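Apr 23, 2024

Quick one, lunch is nearly over. Still trying to eat on 20 dollars a week for snacks. Spent 64 last month, mostly the vending machine at work. Oops.

Delali says plan it on paper. Fine. Paper it is.
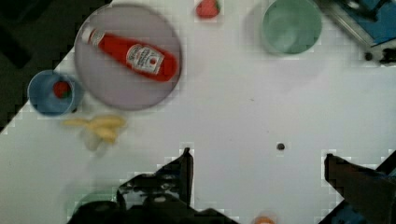
What went wrong

Shopping hungry. Every time. Also buying chips "for guests." What guests.

Ohemaa does hers at night, after dinner, list in hand, out in ten minutes. Annoying but it works for her.

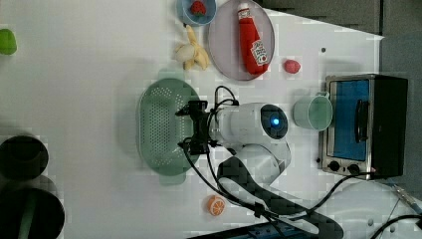

Anyway I tried it twice and definately spent less. Still no plan for the 4 pm slump tho.

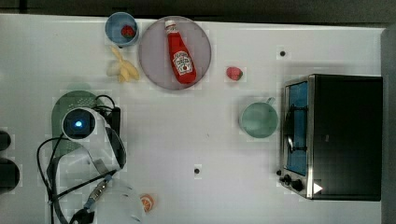 May budget is the same, no cheating. Fruit first, then see. A strawberry in a little blue bowl, a banana, thats a snack. More next week.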